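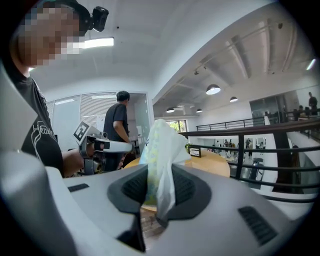
A pair of hand-held grippers at work on the mezzanine, one of them holding a plastic bag.

Murkel Hand-Held Gripper Pair: Planning Your Purchase

Thank you for stopping by! We get a lot of calls from people who have a budget meeting coming up and want to know what to put on the sheet, so Bukola Balogun and I sat down and wrote out the things we usually end up saying on the phone (sometimes twice, because we do like to talk).

Every Murkel order is for a left and a right gripper, with marker cubes and one head strap for the camera. We quote per pair, and a pair is $900. Spare finger pads are $59 a set, and most first orders go out with two sets.

Please think about the room, too. A round table people can walk up to from any side is lovely to work at, and a few ordinary things to pick up, like a tissue box or a bag of snacks, will keep a new operator busy all morning.
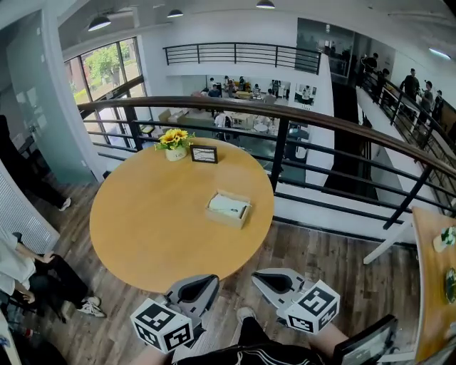 What to budget for the first year

Two pairs with four sets of pads is the order we see most from small teams. Add $200 for the Lastari carrying case if the grippers will travel between buildings, and $646 for the yearly service plan, which covers one pair and includes return shipping. Training by video is free, and Hajnalka Csonka will happily stay on the line until everybody has had a turn.

If you're setting up two operators side by side, do plan for a second table. Elbows need more room than you'd think!

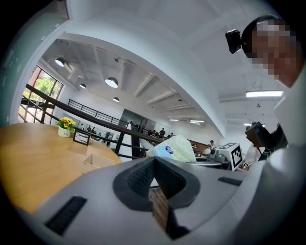 Ordering and delivery

Write to Jihad Hijazi in our sales office with the number of pairs and your delivery address, and he'll send a written quote that stays good through the end of July. Schools and labs can order on account.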